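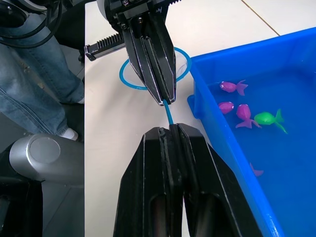 Figure 2. Hoop net with light blue rim and thin blue handle, next to the water tub.

3.2 The net, the tub and the table

I want to spend more time on the things themselves than papers on water play usually do, and I'll start with the net, which is the piece I changed my mind about most often during the Pusex sessions in Brunach. When Halina Piątek and I planned the study we thought of the net as a detail. The children would stand at a table, there would be a tub of water with small floating toys in it, and they would get the toys out with something. We wrote "scoop" in the plan and moved on. Then we bought a few scoops and a few nets from Kneževič, the toy shop near the station, and tried them ourselves one afternoon in April, and we ended up arguing over nets until the place closed (I still think Halina was wrong about the kitchen ladle, but I'll get to that).

A ladle carries water along with the toy. It sounds trivial, but it changes the whole job! The child has to keep the ladle level, the load is heavy, and if the ladle tips, the toy floats right back out. Halina liked it for exactly that reason, because spilling is interesting to watch and easy to score. My worry was that we would be measuring how well children carry liquid, which is a fine topic and has been done plenty of times. A net lets the water go. Once the hoop is above the surface the child is holding a toy in a bag of mesh and can pay attention to where it should go next. So we settled on nets, and the ladle went back in my kitchen drawer.

The kind we used is the plain one in Figure 2: a round plastic hoop, a thin handle in the same light blue, and a see-through white mesh. We kept to one kind for all sessions, and had two of them ready each time in case a mesh tore. I had wanted a stiffer net with a wire rim, and I'm glad I lost that one. The plastic rim gives a little when it is pushed against the wall of a tub, and that helps children who go at the toy from the side and trap it in a corner. With the wire rim, the toy kept slipping out through the gap where the round hoop met the straight wall.

About that corner business. Our tub is rectangular, and I chose it for a boring reason: it sat well on the shelf between sessions. I should have thought harder, because shape mattered a good deal. A round hoop in a round bowl is a chase. The toy runs along the wall ahead of the net and can keep going for as long as the child has patience. In a rectangular tub the chase ends at a corner, and quite a few children found this out early and started herding toys there on purpose, slow and sly, with the flat of the hoop. We had no code for herding in the first version of the scoring sheet. Danuta Krajewska, who did most of the scoring, began writing a little "h" in the margin, and by the time we sat down to compare notes there were so many of them that we made it a proper category and went back over everything. Of the 3302 net entries we scored (an entry being any time the hoop went below the surface and came up again), 739 were coded as herding under the final sheet. I would love to say we predicted that.

Color is the other choice I would make differently. The tub is bright blue and the net is light blue, and we picked them because they looked nice together on the white table. It was only when we scored the sessions that Danuta complained, and she was right to. A light blue rim under water in a bright blue tub is hard to follow, and the mesh is so faint that you often go by the rim alone. The children did not seem bothered. They had the handle in their hand and could feel where the hoop was. But anyone planning to score this kind of play from the side, as we did, would be much happier with a red or yellow rim. We thought about swapping nets halfway through and decided against it, as half the children had already played with the blue one.

Then the handle. It is thin, thinner than the handle of a spoon, and plain along its length, so it can roll in the hand. Adults hardly notice. You pinch it and turn it and the hoop follows. Younger children tend to grab it in a fist, and a fist is not great at turning a thin stick, so for them the angle of the hoop was more or less fixed from the moment they picked the net up. If they happened to take it with the hoop flat, they pushed water down and the toy bobbed away. If they took it with the hoop on edge, they cut in under the toy and got it right off. I had been ready to put those early misses down to poor aim. Danuta pointed out that the aim was mostly fine and that the grip was doing the damage, and we now report where the hoop entered the water and how it was tilted as separate things (see Section 4.1).

We did try wrapping a handle in foam tape, during a pilot at the Pullness community room. It made the grip thicker and stopped the rolling, and it also soaked up water like crazy and dripped on everybody's shoes. We took the tape off again. A thicker handle in solid plastic would be worth a try, and if any reader knows of a net like that in a child's size, please write to me.

The table got less thought than the rest, and I'll keep it short. It is flat, white and easy to wipe, and there was room on it to lay the net down next to the tub. I mention the room because of something we saw over and over: children put the net down between catches. They would tip the toy out, lay the net on the table, look at the toy for a bit, and only then pick the net up for another go. Picking up a wet hoop net from a flat table is a small task of its own. The rim lies close to the surface, the handle lies right on it, and wet mesh likes to cling. Some children slid the net to the edge and took it from there, others pinched the handle close to the hoop where it sat a bit higher. We did not score any of this in the main study. Halina has since drawn up a sheet for it, and the two of us are still going back and forth over whether sliding the net to the edge counts as part of the pickup or as a step before it.

The floor was tiled, and we mopped it between children.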